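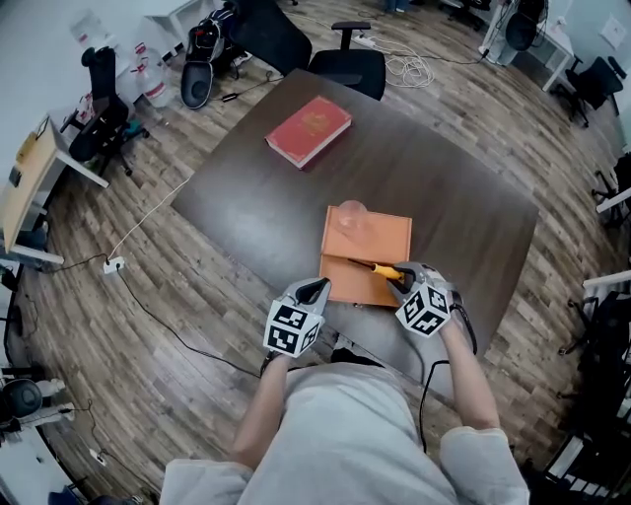

3.2 Tabletop materials

Figure 2. Table layout with orange box, screwdriver, clear plastic cup and red hardcover book.

The Dernell inventory lists 132 household and office items, from which each layout was drawn. Layouts combined items of unlike shape and finish. In Figure 2, a clear cup rests on an orange box and is hard to tell apart from the surface under it, while the book lies flat farther back. Transparent items were kept in the set despite their low contrast. Across all rooms, 1,852 layouts were recorded, of which 18 were excluded for incomplete item lists. Office chairs and floor cabling were left in place.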